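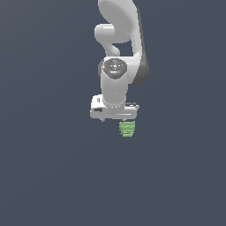
Cosville Live Tapes

A catalog of audience and soundboard recordings of bands from Cosville, with set lists, lineup notes and the scripts used to keep it all in order. Maintained by Revathi Kurup and Murali Menon. Last full update: 2019-11-17.

What is in it

The catalog has 549 entries. One entry is one recording of one set. If a band played an early and a late show on the same night, those are two entries, even when both are on the same cassette.

Most of the recordings come from small rooms: the Gilter, the back bar at Ramasamy, a few house parties and the summer street fair held each June. The bands covered most heavily are Isico, who played the Gilter more than anyone else, and the various groups their members started after the split. Bands from out of town are included only if they shared a bill with a local band and ended up on the same tape.

The audio itself is not in this repository. It holds the catalog, the set lists as text files and the scans of handwritten tape inserts. For audio, see "Getting a copy" further down.

Folders

catalog/ – the main table, as a CSV file, plus a plain text version for reading
setlists/ – one text file per entry, named by entry ID
inserts/ – scans of cassette and DAT inserts, front and back where both have writing
lineups/ – who was in which band and when, as far as we know
scripts/ – small Python scripts for checking the table and rebuilding the text version

Columns in the main table

id – a short code that never changes, even if the date or venue turns out to be wrong
band – the name used on the night, so Isico's acoustic sets under other names are listed under those names
date – year, month and day where known. Unknown parts are left blank
venue – room name as it was at the time
source – audience, soundboard, radio or unknown
generation – 0 for a master, 1 for a copy of the master, and so on. Blank if we can't tell
complete – yes, no or unknown
taper – name or initials, only if the taper agreed to be listed
notes – anything else

Sound quality

We don't grade recordings with letters. We tried it for a while and the two of us never agreed. The notes column mentions specific problems instead: tape flips in the middle of a song, a dead channel, talking close to the microphone, speed that is off. Nearly all of the audience tapes from Ramasamy have a hum from the beer cooler, so we stopped writing that down.

Speed correction is noted when it has been done. Murali does it by ear against the studio version if there is one, and against a tuning note between songs if there isn't. Uncorrected transfers are kept.

Song titles

Titles follow the records when a song was released. Unreleased songs go by whatever the band called them on stage. If nobody announced the song, the title is the first clear line of lyrics in square brackets. Covers have the original artist in parentheses.

Isico had 2 different songs called "Long Way Down." They are marked (fast) and (waltz) in the set lists. Some of the older traded lists mix them up, so please check by listening before sending a correction.

Known problems

Six entries have dates that can't be right. The insert gives one night, and the singer mentions something on the tape that happened later. They are flagged "date doubtful" in the notes.

The lineup files are weak on drummers. Isico went through several in the first years and people's memories differ. Where two former members told us different things, both versions are in the file with initials next to them.

Accented letters in a few of the older set lists got mangled when they were moved off a floppy disk. Revathi is fixing these as she finds them.

Getting a copy

Recordings are shared free, for personal listening, with the bands' permission. Two bands have asked us not to pass their tapes around. Their entries stay in the catalog with "not circulating" in the notes – please don't write to us asking for those.

For everything else, open an issue with the entry IDs you want. Keep it to a handful at a time. Replies can be slow. No selling, no uploading to video sites, and please don't convert the files to MP3 and trade them on.

Corrections and additions

Open an issue or send a pull request. For a correction to a date or a lineup, say where the information comes from: a flyer, a diary, your own memory. Memory is fine, we just want to record it as such.

Run scripts/check.py before sending changes to the table. It looks for duplicate IDs, impossible dates and set list files with no matching entry.

If you have tapes, don't mail them without asking first. We have one working cassette deck, and the DAT machine is in for repair.

License

The table, set lists and lineup files are CC BY 4.0. The scripts are MIT. Insert scans belong to whoever wrote or drew them, and we will take one down on request.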